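Gezer two-arm set, fault notes

Maintained by Kanchan Srivastava, Andance. Last changed 2nd August.

What is in the set

Recordings of two arms with gloved hands working over a steel tray on a white table. One hand steadies a clear glass container, the other works above it. There are 2,000 episodes, and 100 of them are marked fault=grip.

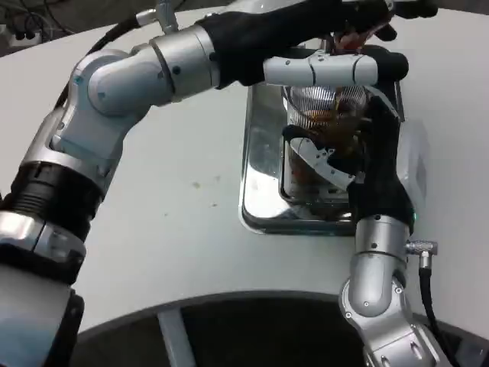
Can the fault episodes be used for training?

Only if you filter on the fault field first. The commands in those episodes are correct, but the logged grip force is wrong.

What went wrong

In March the right hand's force reading began to stick at its last value. The controller took the stuck value as real and kept closing. One glass cracked before the operator pressed the stop. The cause was a worn connector at the wrist, which we replaced.

Changes since then

The Deltlow driver now stops both arms if the force value stays the same for 500 ms during a grip. 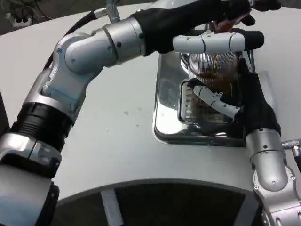

The stop does not open the hands. Support the glass before you release them by hand, and keep clear of the fingers until arm power is off.

Known gaps

Force was not logged at all in 2 episodes. They are listed in missing.txt. The Civbridge export drops the fault field, so use the original files.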